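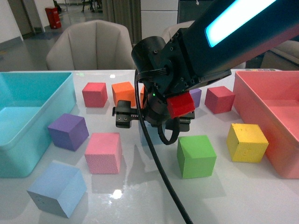

Cube sorting setup, head camera view, red cube in the gripper.

Pokar Sorting Stack: Frequently Asked Questions
Last revised 2021-04-07. Applies to Pokar 2.

What does the stack consist of?
Pokar is the task planner. Pratis is the perception service, which turns camera images into a list of cube poses with color labels. Nel is the motion layer. It takes a grasp or place target from Pokar and returns a timed joint trajectory. All are maintained by Britier and can be installed separately, but the sorting demo needs all of them.

Does Pokar need both cameras?
No. The head camera alone is enough to build the object list and locate the two bins. The wrist camera is used to refine a pose before the gripper closes. If it is disabled, set refine to off in the task file. Otherwise Pokar waits for a refinement message and the pick ends in a timeout.

How are poses handled when the arm hides part of the table?
Each cube has an entry in the world model with a confidence value. When the arm blocks the head camera, Pratis marks the affected entries as occluded and keeps the last pose. An occluded cube can't be chosen as the next target. It becomes available again after it has been detected in 2 consecutive frames.

Cables are a separate matter. Pratis has no cable model. A loop of cable in front of a cube is treated as missing data, and the pose fit uses whatever edges are left.

Why do red, orange and raspberry cubes get swapped?
The default classes were set under diffuse light. On a glossy surface with overhead lamps, top faces come out lighter and side faces darker, and the hue ranges of these colors overlap. Run pratis-calibrate with one cube of each color on the table, under the lighting you intend to use. The tool samples top faces only. Do not edit the ranges by hand unless the report lists a class as unresolved.

Can bright reflections be mistaken for objects?
They could be in March builds. The current build rejects any saturated blob with no matching side face or shadow. If you still see false detections, lower the exposure before changing the threshold.

Which cubes does the wrist camera refine?
Only the target. Other cubes in the wrist image are used for collision checks if they are fully in view. Cubes clipped by the image border are ignored, and their head camera poses are used. Cubes toward the back are often soft in focus, so refinement is skipped above the blur limit until the wrist moves closer. The finger mask removes the gripper tips from the image. Regenerate it whenever you change fingers.

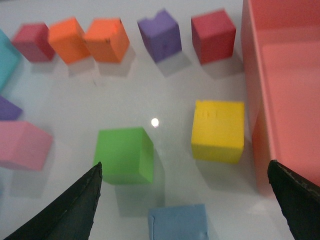 What happens if a cube is damaged?
Foam cubes pick up dents and lose corners. Pratis fits a full cube and tolerates small defects. With a notched edge, the fit can rotate by a few degrees. Nel widens the approach opening when the residual is high, which covers most cases.

Why does the planner stop with error 357?
No collision-free approach was found for any remaining target. The usual cause is a cube too close to a bin wall for the outer finger to fit. Enable push moves in the task file, or move the cube by hand and send resume.

What is the default planning timeout?
400 ms per motion query. Raising it helps in cluttered layouts but does not clear error 357.

Can I log a run and replay it offline?
Yes. Start Pokar with the record flag. Replay runs Pratis and Pokar on the stored images and stubs out Nel, so no arm is required.

Where should bugs be reported?
Use the Britier tracker and attach the run log and calibration report. Perception issues are assigned to Thirumalai Kartha.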